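Notebook, Cendar bench automation
November 30, 2018

Purpose of the session was to determine whether the Sendden arm can take over module handling at the panel, a task still performed by hand. Software version unchanged. The target remains 1,000 cycles without an operator stop. The longest run to date is 16.

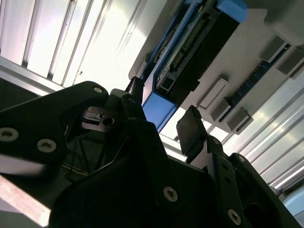 Wrist view, fingers open at the blue-framed module.

Approach angle is to be kept steep for the next series. Finger clearance should be measured again before any change to the grip width. Three stops were logged under "position" and need to be separated by cause.

Assessment: not ready for unattended shop use. Kostiuk fixture drawings to be checked against the panel before the next entry.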